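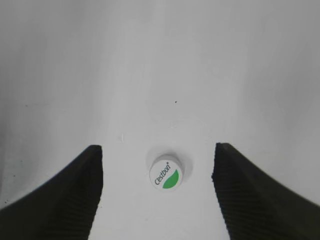
Printed bottle caps and why the artwork never lines up with anything. Short thread, mostly for people who asked after my last one on jar lids. Take a white cap with the name on the top disc, like this Cestbon one: lettering on a slant, running from lower left up to upper right, green leaf tucked in at the lower right. Rotate your viewpoint and the slant is a different slant. On a round part with no flat and no notch, "up" is a decision made by the artist and by no one else.

The cap is usually printed before it gets anywhere near a bottle. It goes into a box with a lot of other caps, gets tipped into a hopper, comes out of a sorter right side up, and slides down a chute. The sorter cares about top versus bottom. It doesn't care about rotation.

Then the capping head picks it up and turns it to a torque, or to an angle, depending on the machine. Where the print ends up relative to the label is wherever the thread happened to catch plus however far the head turned. Treat it as random.

People write to me convinced that a logo out of line with the label means the bottle was opened. It doesn't. The thing to look at is the tamper band under the cap and the bridges that hold it on. Print angle tells you nothing about it.

I did log this once, in April, back when I was at the Prutard plant in Ullar. We had a plain cap with a single arrow on top, which made it easy. 1,180 bottles off one line, arrow angle measured against the label seam. Flat distribution. Eamon Costello plotted it twice because he didn't like how boring it was.

Can you orient them? Yes. Put a lug or a mark on the cap, put a camera on the chute, index the head, and control the thread start on both parts. Bonderum quoted us for it. The answer was no before we got to the second page.

So the artwork has to work at any rotation. In practice that means one of three approaches: text in a ring around the edge, a symmetric mark in the middle, or a slanted layout that looks deliberate from most directions. I like the third. Horizontal text looks crooked when it's ten degrees off. Slanted text just looks like slanted text.

Color next. One strong color on white is about as much as I'd ask of a cap. The top disc is small, it's handled constantly, and it rubs against its neighbors all the way from the printer to the hopper. Fine detail is the first thing to go. A solid shape survives a scuff. Hairlines don't.

Small type on caps is a separate complaint. Every legal department wants the trademark symbol on there. Fine. Make it big enough that it doesn't print as a speck, or the inspection camera will reject it as a speck. We had 2,277 caps pulled in one shift for exactly this. The symbol was correct. The camera was set up by someone who hadn't been told there was a symbol. (It was me.) 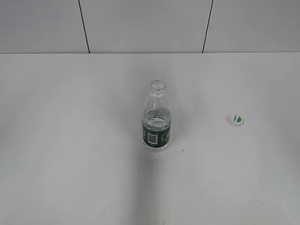

Matching the cap green to the label green is harder than it sounds and I'd advise against trying too hard. Label ink goes on film. Cap ink goes on polyolefin. Different ink systems, different gloss, different suppliers, often different weeks. Put a dark green label low on a clear bottle and a brighter green on the cap and people read them as a family. Put two greens that almost match and people read one of them as a mistake.

Ruchti, who did our sleeves, used to send a drawdown card with every batch. We'd hold the card next to the cap under the light booth, agree it was close, and then look at both in the corridor, where it wasn't. Most water gets drunk in places that are lit like the corridor.

Barcodes, briefly. On a bottle you want the code standing so the bars stack around the curve or run with the axis depending on diameter, and you want the quiet zones left alone. White panel, black bars, nothing decorative crossing it. If the body is ribbed under the label, check the scan on a filled bottle and on a half-empty one. A thin wall flexes more once the seal is broken, and the label goes with it.

Also: a clear bottle is a lens. Water behind ribs magnifies the ribs, and anything printed on the inside face of the label gets stretched sideways. Spyros Kos once signed off a promotional code on the inside of a label from a flat proof. Readable flat. Readable on an empty bottle. Full of water, the middle characters were twice the width of the end ones and the customer service line got a lot of calls.

Reclosing, since it came up in replies. Application torque on the line we ran was set to 18 inch-pounds. Your hand won't do that at lunch and doesn't need to. For still water, turn until it stops, then a little more. Overtightening a light cap can jump the thread, and after that it never seals properly.

If it feels gritty or sits at an angle, back it off. Turn it counterclockwise until you feel the start of the thread drop, then go clockwise. Same trick as a paint can thread or a garden hose. Works on nearly everything with a screw closure.

When you set the cap down, top side down keeps the inside off the table. Top side up keeps the print clean. I know which one matters more and I still put mine down print side up, out of habit from years of photographing the things.

Tethered caps: yes, I have opinions, no, not in this thread. Short version is that a tether doesn't fix print rotation either. The hinge sits wherever the cap stopped turning, same as the logo.

Someone asked what sample size I'd use to check print quality by eye. For a quick look, 100 caps tipped on a white tray, good light, no magnifier. Your eye will find the bad one faster than you can describe what's wrong with it. For anything you have to defend in a meeting, use a proper sampling plan and write down the defect classes first.

Off-center print is the class people forget. It's invisible on slanted artwork until it's quite bad, which is one more point in favor of slanted artwork if you're the supplier and one against if you're the buyer. Measure from the cap edge to the nearest ink at four points and compare.

Next one is probably liners. If you have a cap with the top print worn down to nothing, send me a photo with the age and where it's been living — car door, gym bag, windowsill. I'm collecting wear patterns.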